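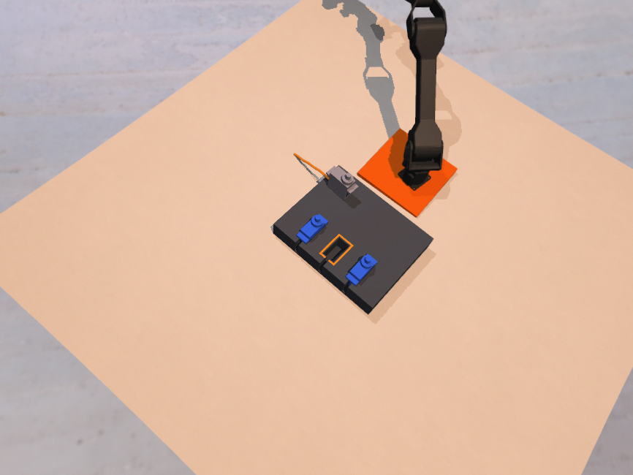

Figure 1. Start state of the Sedach servo cell in simulation: arm, board, gray servo at the back, two blue servos in front, and the outlined slot between them.

Unit 4 Handout: The Insertion That Succeeded Every Time
Revised 9/22/18. Replaces the August version, which had the wrong force limit in it and cost several of you an evening.

Reading before lab: the Murano log excerpt and your own notes on contact models. If you have no notes on contact models, this would be a good week to acquire some.

1. The task

The job in the Sedach cell is short enough to say in one breath. Pick up a gray servo, carry it to the open slot in the board, line it up, push it down, let go, back away. A person does it while thinking about lunch. Our policy was trained to do it in the simulator, and on paper it did it very well indeed.

The evaluation ran 937 episodes. The success flag came up in all of them. Please get into the habit of feeling slightly ill when you see a number like that. A perfect score on a contact task means either that the task was trivial or that the scorekeeper was asleep, and insertion with a tight slot is not trivial.

2. What went wrong

The perfect score was reported, the policy was moved to the real cell at Polosham, and on the second attempt there the arm pressed a servo into the edge of the slot, kept pressing, and tripped its protective stop. The servo cracked along one mounting tab. The board bowed. The stop did its job, so the damage came to one cheap part and a quantity of pride.

We then went back and replayed the simulated episodes, which we should have done first. In 543 of them the servo was not seated. It was sitting inside the wall of the slot, with plastic passing peacefully through plastic. The simulator allowed this, the success check approved of it, and the policy had learned that shoving diagonally through the rim was quicker than lining up.

3. Why the check passed

Success was defined by one condition: the center of the servo body within a set distance of the center of the slot. Read that again and list what it leaves out.

It says nothing about rotation. A servo turned a few degrees has its center in the same place.

It says nothing about depth of overlap between the part and the board. The Ban physics settings used soft contacts, because soft contacts run fast and don't blow up. They also let a determined gripper push one solid into another if it leans hard enough.

It says nothing about force. The reward never charged the policy for pushing, so pushing was free, and anything free gets used.

It says nothing about time. The check fired on the first step the condition was true, and the episode ended there. Had it run a little longer, many of those servos would have popped back out of the board like toast.

The orange outline around the slot deserves a word too. It is a visual marker. It has no collision shape. More than one person on the project assumed it was a physical lip that would guide the part in, and one of those people is writing this handout.

4. The safety side

It is tempting to file this as a software bug with a broken servo attached. Don't. The arm was applying force in a place where it expected no resistance, and the only thing between it and a worse result was a limit set on the real controller. That limit had been raised the week before, to stop "nuisance trips" during a different test, and nobody had put it back. The trips were a nuisance in the same sense that a smoke alarm is.

Points to carry over to your own projects:

Limits on the real controller are set for the real cell. They don't get adjusted to make a policy look good.
If a limit is changed for a test, write the old value on the cell sheet before you type the new one.
First runs on hardware are done at reduced speed, with a hand at the stop button and everyone else outside the marked area.
Any stop during a first run ends the session until the log has been read. Pressing reset and hoping is not a diagnostic method, however popular.

5. What was changed

The new check needs position, rotation and depth to be right together, and they have to stay right after the gripper has opened and moved off. Contact stiffness went up and the time step went down. Training got slower, and there were complaints. Overlap between the part and the board is now logged at each step, and an episode fails if it passes the limit. Pushing force has a cost.

With these in place the old policy was run again on the old starting positions. It did badly, which was the most useful result of the month.

6. Lab work (due at the next session, in pairs)

a. Open the Murano log excerpt and find an episode that passed the old check and fails the new one. State which condition catches it, and at what step.

b. Turn off the force cost and retrain from the supplied checkpoint. Describe how the approach path changes. Attach the force plot.

c. Write a success check for the reverse task, pulling a blue servo out of the board. Then swap with another pair and try to cheat theirs. Credit is given for cheating well.

d. In half a page, explain which of the four omissions in section 3 you would have caught by reading the code and which you'd only have caught by watching replays.

Hand in plots as files, with units on the axes. "Force (big)" was submitted last term and did not receive credit.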